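Chapter 2
Storage at the Work Surface

Most of what is kept in a home or a small office is not in use at any given hour. Chapter 1 dealt with that larger group: the coats, the spare linens, the files held for tax purposes. The present chapter deals with the smaller group of things that are picked up and put down many times in a day. Pencils, scissors, tape, keys and chargers belong to it. They take up little room, and they cause a large share of the clutter that people complain of.

The general rule for these items is that they should live at the point of use. A pencil that is needed at the desk should be stored on the desk or within arm's reach of it. If it is kept in a drawer across the room, it will be carried to the desk once and will stay there, lying flat, with others soon beside it.

Open and closed storage

Containers for small items fall into 2 types. Closed storage includes drawers, lidded boxes and zippered cases. It keeps out dust and hides the contents, but each use takes an extra motion, and the user has to remember what is inside. Open storage includes cups, trays and racks. The contents stay in view, and returning an item takes one motion.

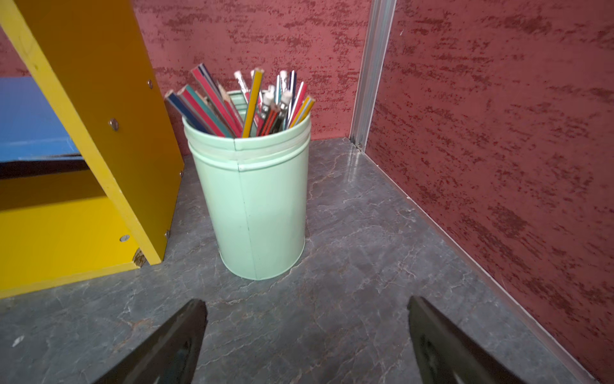 Upright storage suits any item that is long, narrow and light. A bundle of pencils standing on end covers only as much of the surface as the base of the container, and the upper ends spread apart so that one can be told from another by its color or its eraser. The same pencils laid side by side in a tray would take up several times the space.

A container of this kind has to meet a few conditions. It should be tall enough to hold up the longest item and low enough that the shortest does not drop out of sight. It should be heavy enough, or wide enough at the base, to stay upright when the contents lean to one side. Metal and glazed pottery both do well. Thin plastic often does not, and a handful of coins or dry rice in the bottom is a common remedy.

Placement matters as well. A spot toward the back of the surface, beside a wall or the side of a shelf unit, leaves the front clear for work – and the container is less likely to be knocked over by an elbow. Left-handed users may prefer it on the left.

Overfilling

Open containers fill up over time. Pens that have run dry go back in with the good ones, and short pencils sink to the bottom. A full container is slow to search and hard to return things to. Section 2.3 gives a method for sorting the contents, and the Trerkel worksheet at the end of the chapter may be used to record the results. Before reading on, empty one container from your own desk and test each item in it.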